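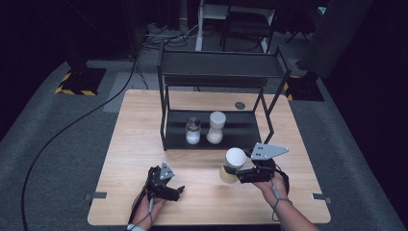

Handheld grippers at work on the shelf task, with a cup in the right-hand jaws.

Telano Recalls Gripper Firmware After Jaws Decline to Let Go

GIRSIDE, May 21, 2019 – Telano is asking customers to stop using version 7 of the firmware for its Murance handheld grippers and to go back to version 5. Under certain conditions, the newer release can keep the jaws closed after the operator has released the trigger. Telano has long advertised the Murance as having a confident grip. The company accepts that this was more confidence than customers had ordered.

No injuries have been reported. One mug has.

The fault affects pairs of grippers used together, one in each hand, for recording everyday jobs such as placing cups and bottles on a shelf. Robot arms are later trained on those recordings. When the two grippers lose time sync for more than 400 milliseconds, version 7 treats the gap as a dropped connection and holds the last known jaw position. If the last known position was "closed," closed is where it stays until the unit is powered off.

A hold on lost signal was put in on purpose, to keep objects from falling. It was tested with the grippers lying on a bench. It was not tested with a person attached who wanted to put something down and go to lunch.

There is a second problem, and in Telano's view it is the more serious one. During a hold, the gripper goes on logging the trigger as if the jaws were following it. Recordings made this way show a cup being released when it was not. An arm trained on them may open its jaws at the wrong moment, and an arm has no sleeve to tug on. Telano has found the error in its own library of 2000 recordings and has pulled the whole set while it is checked.

What customers should do now

Stop recording with any Murance pair running version 7. The version number shows at startup in the Gautam desktop software.

Install version 5, which is on the support page. The process needs a cable and must be done on both grippers. A pair running two different versions will not sync at all.

Set aside all recordings made under version 7, and do not use them to train or run an arm near people.

If the jaws stay closed during use, hold the power button until the light goes out, then open them by hand. Please do not pull against the motor. Several of our own staff tried this, and the motor won.

Telano will repair or replace any gripper damaged by a hold, free of charge, including those damaged by pulling. A corrected release will follow once it has been tested by people wearing the grippers. The company has not set a date for it, having set one for version 7.

About Telano

Telano makes handheld recording tools and software for robot training. Its products include the Murance gripper and the Gautam desktop software. The company is based in Girside.

Press and customer questions: use the contact form on the Telano support page.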